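The Quiet Return of the Family Portrait

For most of the past decade, the celebrity birthday picture was a simple transaction. A famous parent posted a snapshot, followers pressed a heart, and the image was forgotten by dinner. That pattern is changing. Households that live in public view are once again sitting for formal portraits, and they are taking far greater care over who sees them and when.

Edusmont, a portrait studio with rooms above a former bank in Tetby, has built its business on this shift. It accepts 40 sittings a year. The clients are actors, athletes, television presenters and, on occasion, members of titled families whose names the studio will not confirm. Children are present in nearly all of them.

A sitting begins with a conversation held several weeks in advance, to which no equipment is brought. The family is asked which relatives should appear, which rooms of the home must not be shown, and whether the pictures are meant for the public at all. Many are not. Of the last 249 finished portraits, the studio reports that most went into private albums and have never been published.
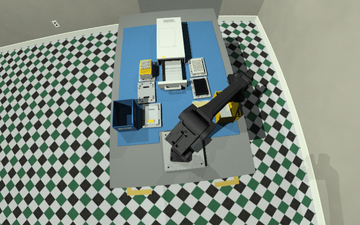
Those that are released follow a strict order. Grandparents receive prints first. Godparents and close friends come next, usually by hand or by courier. Only then does a single image go to the press, with a caption that gives the child's first name and age and very little else. School uniforms, street signs and the view from a window are all avoided - a precaution that families once learned only after a mistake.

The change owes much to the children of an earlier generation of famous parents. Many are now adults, and a number have spoken with regret about growing up in front of an audience that knew their bath toys and their bad days. Their younger brothers and sisters are being raised under different rules. Some parents now wait until a child is 3 before allowing any picture to leave the family. Others ask the child's permission from the first year of school onward, and accept a refusal.

Magazines have had to adapt. Where an editor could once choose from a long set of exclusive pictures, the usual offer today is one frame, supplied free of charge and on condition that it is not cropped. The weekly title Yan, long known for its christening and wedding specials, reduced its family pages in September and gave the space to interviews. Sales of the first issue in the new format rose by 1,000 copies over the one before it.

Not every household has the means or the wish to hire a studio. A parent who takes the picture can often draw an expression from a child that a stranger cannot, and the results have a warmth that readers recognize at once. The custom of crediting the mother or father as photographer, now common among public families, has also made it harder for the press to argue that a posed picture is cold or staged.

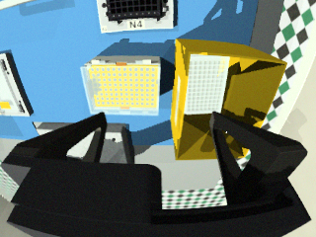

Ximeng Qian takes a more cautious view, arguing that a homemade picture can reveal more than a formal one precisely because it seems so relaxed. A parent is looking at the child's face, Qian said, and does not see the letter on the hall table or the name on the sports bag. Qian advises families to leave every picture alone for one night before sending it anywhere.

That advice has found its way into practice. Plostix, an agency that handles announcements for performers and their families, now holds all birthday images overnight and asks a second person to check them in the morning. Releases are generally made at 10 p.m. on the eve of the birthday, so that the day itself can be spent away from telephones.

Edusmont is already taking bookings for the coming year. Its newest clients include a couple who sat for the studio as children and have asked to be photographed in the same room, this time with a daughter of their own. The portrait will hang in their home, and they have no plans to publish it.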